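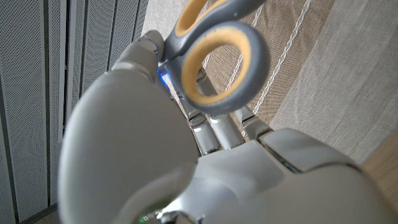 The Fine Print on Leash Fines

Engelbrecht council wants $200 from anyone whose dog is off leash within 8 metres of a playground. Fair enough, you might say. I'd like to know who's holding the tape measure.

Pauline Pickering, who walks two elderly beagles there, got her ticket in June. She says she was nowhere near the swings - the officer says otherwise, and his word is the only record.

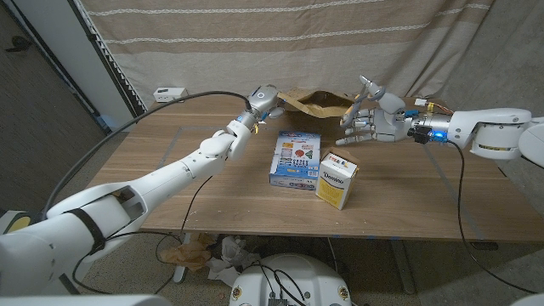
Pets & Neighbours Desk

The council has issued 1,034 tickets and upheld all but 4. Either Engelbrecht's dog owners are a remarkably lawless bunch, or the appeals process needs a walk of its own.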